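Subject: Re: [slabs] crack down the middle, fill it or leave it?
From: Mali Humphreys
To: slabs list

Trefor Jarman wrote:
> I have a long plank with a crack running most of the way down it and I
> can't decide. Everyone at Gatdale says fill it with black resin and
> sand flush. My wife says leave it. Also, how shiny is too shiny? I put
> two coats of satin on a test piece and it looked like cardboard to me.
> What are people using, and does the grain really come up more with gloss?

Trefor, leave the crack! At least live with it for a month before you pour anything in there. I have gone back and forth on this for years and I'm now firmly on your wife's side, as long as the crack is stable and you're not planning to eat soup off it.

And yes, the grain comes up more with gloss, so much more. I'm attaching two pictures of a board with a dark reddish-brown top that I can't stop looking at. It has everything you're asking about: a long thin crack down the middle, knots, dark grain, and a finish thick enough to bounce the ceiling lights right back at you.

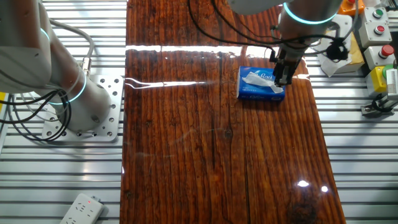 Glossy top with the long crack, knot near the bottom right, tissue box toward the upper right

Look at the knot near the bottom edge and then follow the grain away from it. With satin you'd get a soft brown patch there and that would be it. I love how dark it goes. The price you pay is that big white band of glare across the upper part, and if your plank is going under a strip light you should think hard about that. Mine at home sits beside a window and by 4 in the afternoon I can't read at that end of it (I just move down a seat).

On product: I used Foulkes for years, then switched to the Plodo high-gloss, and I'm much happier. It levels better and it doesn't go yellow on me. Thin coats, more of them than you think, and let each one go properly hard. I sand with 1,000 grit between coats and wipe down with a barely damp rag. My last top took 26 days from first coat to the day I let anybody put a cup on it, and I'd do it again tomorrow. 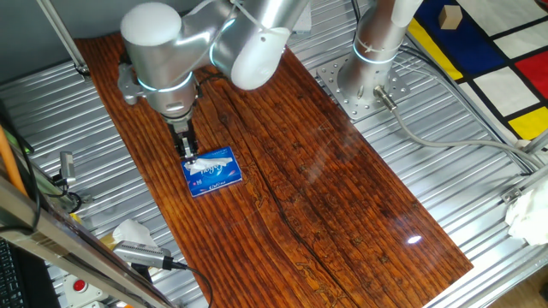
Same finish, blue tissue box on the board, crack running lengthwise

I like this angle even better for the crack. The reflections come out as faint diagonal streaks across the center, with one bright spot near the lower right, and you can still see the dark line of the crack running through the middle. It makes the whole plank for me. Fill that with black resin and you'd have a stripe.

The deep blue of the box against that red-brown is gorgeous too, and it has me wanting a blue bowl for my own table. Flevesia had one in the window on Friday, and I walked past it twice.

One practical thing before you start: brush the dust out of the crack with an old toothbrush, then vacuum it, then brush it again. Any crumb left in there will float up into your first coat and sit there forever. Ask me how I know!

Please post pictures when you've got a coat or two on. And tell us what the wood is, you never said.

Mali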